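Sorting the toys that have no place

In my home most toys know where they live. The train pieces go in the drawer, the books go on the low shelf, and the dolls sleep in their bed from Rerell. But there is always a group of small things that belong to no set. Balls, a single block, one soft ring, a piece of cloth. When I started to take care of children in my apartment, I put all of these in one big bag, and I was ashamed of this bag for a long time.

In February I decided to do better. I gave myself 12 evenings, because I am slow and I like to think about each thing before I decide. I used only 7 of them, which made me very happy.

Balls are the biggest problem

I did not understand before how many kinds of ball a child can love. The spiky rubber ones are the favorite with the little ones, because small fingers can hold them well. They also roll away less than the smooth balls. The small soccer balls are for the hallway, and my neighbor below prefers it when we use them before dinner.

At first I wanted one box for each kind. This did not work for me. The children do not think in kinds, they think in "I want that one." So now the balls stay mixed with the other small toys in a metal container with low sides, where a child can look from above and choose.

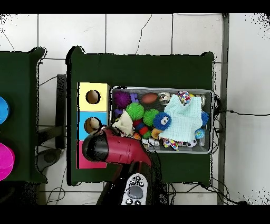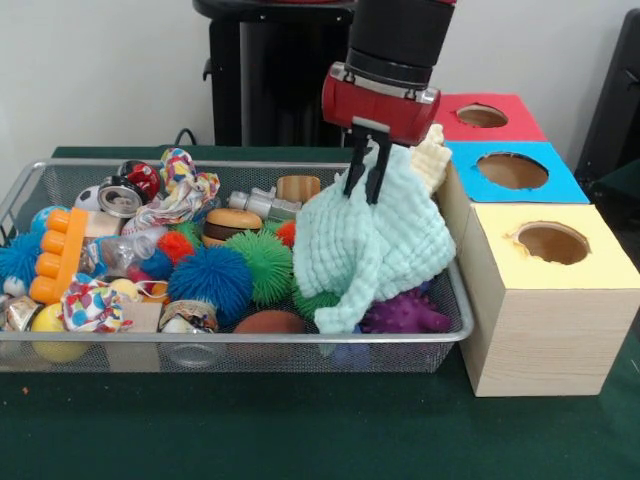 The boxes with holes

The colored boxes with a round hole in the top are good for very small children. They push a ball in, they look for it, they ask for it back. I keep them next to the container so the game can start without me. If you make something similar from cardboard, try your balls in the hole before you glue the paper. I learned this with my first one, and I had to cut again.

Cloths

I was not sure if cloths are toys. Now I am sure that they are. A knitted cloth in mint green is a blanket, a river or a hiding place, it depends on the day. I wash them with the mild soap from Villeo and dry them flat, so they keep their shape.

The next work is the puzzle shelf. One of my puzzles has 300 pieces and I suspect that it has fewer now.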